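Notebook - adhesive ageing, small joints
Julián Escobar, March

Carried on with the hide glue against PVA comparison. Batch two of the mitres came out of the humidity cupboard at 9.40. I let them sit on the rack until after lunch before touching them, as the first batch went on the tester too soon and I don't trust those numbers.

Cupboard log is fine apart from one dip overnight when the water tray ran low. Na-rae topped it up first thing. She has moved the tray to the lower shelf, so read the level from the left side now. The float sticks if you knock it.

Pulled the PVA joints first. All of them failed in the wood next to the line, with a clean tear along the grain and very little glue showing. The best one held to 400 N. Hide glue was more scattered. Two let go early, at the line, and the surface there was shiny, so I think the glue had gelled before the clamps went on. The rest were close to the PVA. I have kept the broken halves in the Lamex tray with pencil numbers on the back faces. Please don't tidy them.

The Nisetti load cell is reading high again at zero. Took it off, cleaned the seat, put it back, and it settled. Checked with the 100 N weight before and after. If it drifts again I will ring Somboon and ask for the spare.

Glue pot notes: the thermostat overshoots when the pot is less than half full. Fill it properly or use the small one. Old glue from last week smelled off and went in the bin. Fresh granules are in the Erosau tin, second shelf, and need a good soak in cold water before heating. 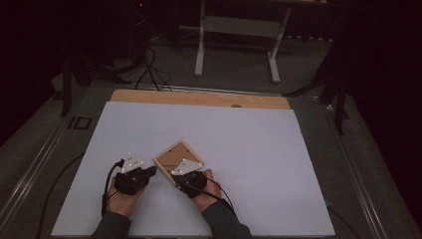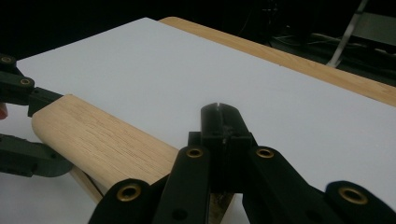
Still undecided about sizing the end grain. Na-rae wants a thin coat left to go tacky, then the normal coat over it. I would sooner keep the two things separate and finish the plain joints first, otherwise we won't know which change did what. We agreed on a small side batch - same timber, same clamps, sized on one face only.

Cycle counter on the cupboard fan stands at 1,986. Service is due at 2,000, so it will need doing before batch three goes in. Filters are in the drawer under the sink.

To do: cut more blanks, relabel the clamps, copy today's loads into the shared sheet.

Joint testing notebook - questions to Na-rae Baek or Julián Escobar, bench room | Back to top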